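Preguntas frecuentes sobre la vajilla reutilizable Fludo

Última revisión: enero

Esta página reúne las consultas que recibe el servicio técnico de Wernari sobre los vasos y cuencos de plástico de la serie Fludo, destinados a comedores, cafeterías y salas de descanso. Las condiciones comerciales figuran en el contrato de suministro y no se tratan aquí.

Material y uso

¿De qué material están hechos los vasos Fludo?

De polipropileno copolímero, coloreado en masa. No llevan barniz ni recubrimiento interior. El color forma parte de la pared del vaso y no se desprende con el lavado, aunque puede perder intensidad tras una exposición prolongada al sol.

¿Se pueden usar con bebidas calientes?

Sí, hasta la temperatura grabada en la base. Por encima de ese valor la pared se ablanda y el borde puede perder la forma. El polipropileno aísla poco en paredes finas; para café o infusiones conviene el modelo de pared doble.

¿Sirven para el microondas?

Los modelos con el símbolo correspondiente en la base admiten calentamiento en microondas sin tapa. No deben introducirse vacíos. Las grasas y los azúcares superan con facilidad la temperatura del agua en ebullición y dejan marcas blanquecinas o picaduras en la pared, que no están cubiertas por la garantía.

¿Cómo se asignan los colores?

La asignación es libre. La práctica habitual es reservar un color por grupo o por turno y mantenerlo durante todo el curso, de modo que el recuento se haga por bandejas completas. En comedores con control de alérgenos se recomienda un color exclusivo para las dietas especiales, con lavado y almacenamiento separados. Rojo, verde y azul se distinguen bien con luz artificial; el amarillo y el crema se confunden en salas poco iluminadas.

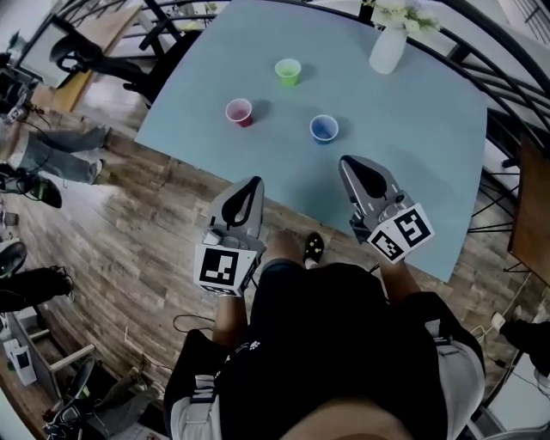 ¿Cuántos vasos caben en una bandeja de lavado?

La bandeja estándar Tomness admite 40 vasos de la talla pequeña, colocados boca abajo y sin apilar. Con la talla grande la capacidad depende de la rejilla elegida y se indica en la hoja de pedido.

Lavado y secado

¿Qué detergente debe emplearse?

Cualquier detergente alcalino para lavavajillas industrial, dosificado según la dureza del agua. Se desaconsejan los productos con cloro activo en uso diario: envejecen el polímero y acortan la vida del color. Si se requiere una desinfección química puntual, debe aclararse con agua abundante.

¿Por qué los vasos salen mojados del túnel de lavado?

El plástico acumula menos calor que la loza o el vidrio y el agua se evapora más despacio. Es necesario un abrillantador formulado para plásticos y, en instalaciones con mucho volumen, un módulo de secado por aire. Apilar los vasos con humedad retenida produce olor y favorece el crecimiento microbiano. Tampoco deben secarse con paño.

¿Cómo se eliminan las manchas de té, tomate o cúrcuma?

Con un remojo en percarbonato sódico disuelto en agua templada, antes del lavado normal. La duración y la dosis son las del fabricante del producto. Las manchas de cúrcuma suelen atenuarse, pero no siempre desaparecen. No se deben usar estropajos metálicos ni polvos abrasivos, porque las rayas retienen pigmento y agravan el problema.

¿Qué hacer si los vasos huelen a detergente?

Comprobar primero la dosificación y después la temperatura y la presión del aclarado. Si el olor persiste, vaciar la cuba, limpiar los brazos de aclarado y repetir el ciclo sin detergente.

Tapas y apilado

¿Las tapas son intercambiables entre modelos?

Solo dentro de la misma talla. El código de talla está grabado en el reverso de la tapa y en la base del vaso. Una tapa de talla distinta puede parecer encajada y soltarse al inclinar el recipiente.

¿Qué altura pueden tener las pilas?

La que permita el estante sin que la pila toque la balda superior ni se incline. Los vasos deben separarse con un giro suave. Si se bloquean, se sumerge el exterior en agua templada; no se golpean contra el borde de la mesa.
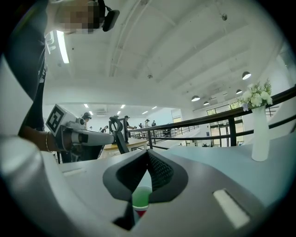 Retirada y reposición

¿Cuándo hay que retirar un vaso?

Cuando presente grietas, rebabas en el borde, deformación de la base o rayado interior perceptible con la uña. La decoloración por sí sola no obliga a retirarlo.

¿Qué referencias se usan para el pedido?

El vaso pequeño es la referencia 1393; la tapa, la 129; el cuenco, la 52. El color se añade como sufijo de letra. Los pedidos sin sufijo se sirven en el color que haya en almacén.

¿Se reciclan los vasos retirados?

El polipropileno es reciclable. Wernari recoge las piezas retiradas en los sacos Menon, que se entregan limpios de restos y sin tapas de silicona. La recogida se solicita junto con el pedido de reposición.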